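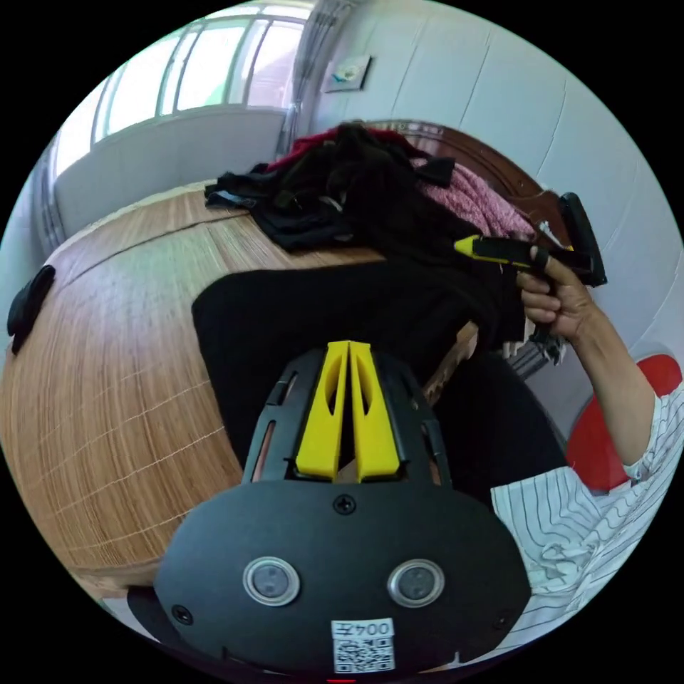
Black garment on a wooden table.

Varnari harbour will get its winter fishing competition back in December, or so the organisers say. Bellamy, the charter firm behind it, has promised 70 boats and a prize for the top skipper. Last winter it promised much the same and 20 turned up.

Entry is open to any skipper with a licensed boat, two rods per angler, lines in at first light. The scoring has changed again. Fish will be measured alongside and let go, with the length sent in by phone, and a boat that sends no photograph gets no points. How that will work out past Histau Bank, where most phones lose signal, has not been explained.

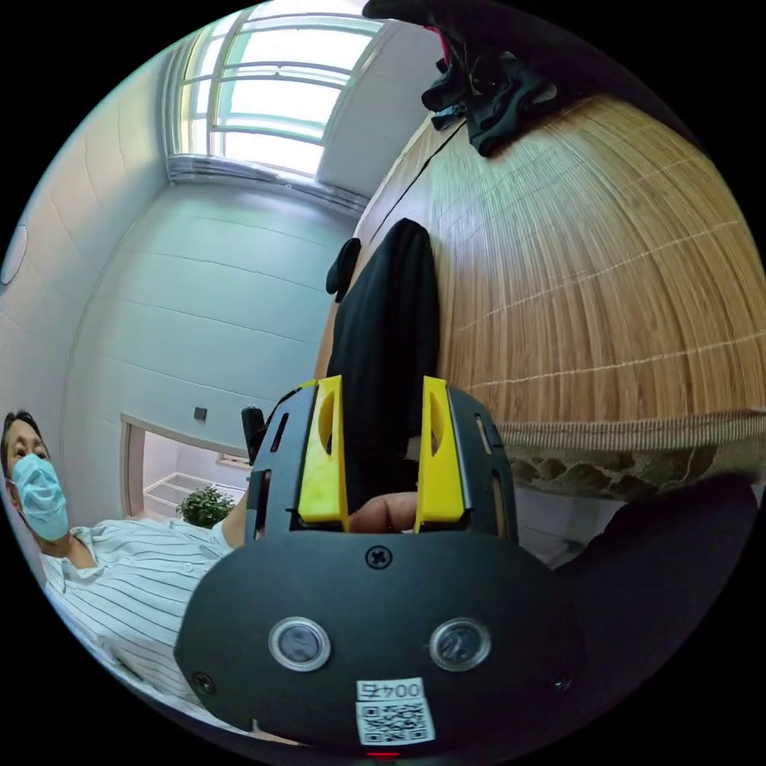 Remonel Sea Angling Club | Competitions Desk

Bouchra Alaoui, who finished second last time, has put her name down but is not convinced. "I'd like to see the list of boats before I believe the number," she said. "And I'd like last year's prize money."

Bellamy says the outstanding prizes will be paid before the start. It said that in spring too. The entry fee has gone up all the same – and it is not refundable if the weather closes the harbour.

Forms are at the fuel berth office, mornings only.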